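Refill shelf moves to the Grokside branch in February

The refill shelf at the Delacroix Street shop has outgrown its corner, and from February it will be at our Grokside branch. Opening times stay the same, 10 in the morning until the shop closes. Delacroix Street will still sell full bottles of everything, but you won't be able to fill your own there after the end of January.

Grokside has a back room with a proper sink and a floor drain, so spills are easier to deal with. It also has step-free access from the parking lot. The Jadano bus stops across the road.
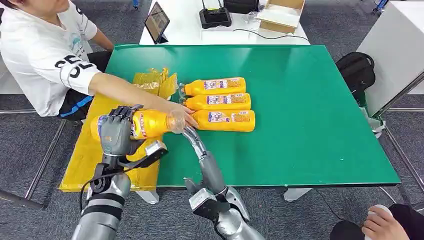 Prices are not changing for dish soap, laundry liquid or hand soap. Shampoo goes up slightly per ounce because our supplier, Etano, has stopped selling the large drums and we now buy it in smaller ones. We looked at two other suppliers and neither was cheaper once delivery was added. If that changes we will switch and let you know here.

Members filled 1229 bottles last year. Most of that was dish soap, with laundry liquid a long way behind. Conditioner hardly moved, and we will stop stocking it when the current drum runs out.

A few things to know before you bring your bottles in:

Wash and dry them at home. Water left in the bottom can spoil shampoo and hand soap, and we can't dry bottles for you at the shop. A bottle that smells of its last contents probably needs another rinse. Leave it upside down overnight with the cap off.

Bring the cap. We have a box of spares, but very few of them fit.

Label what's inside. Masking tape and a marker will do. Please don't use drink bottles for cleaning products, even with a label on them – we will turn these away at the counter.

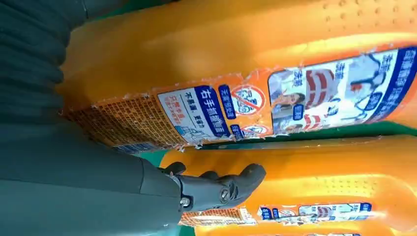

Photo: Grokside branch newsletter

Weigh the bottle empty, write the weight on the tape, then fill it and weigh it again. The scale at Grokside is in grams. An empty bottle marked at 400 on your last visit doesn't need to be weighed again as long as you have kept the same cap.

Refill cards from Delacroix Street will work at Grokside, and any stamps you already have still count. If your card is full, you can use it at either branch until the move. After that, bring it to Grokside.

We are also looking for a second-hand shelf unit, metal if possible, for the back room. If you have one to give away, leave a note at either counter with a phone number and the measurements.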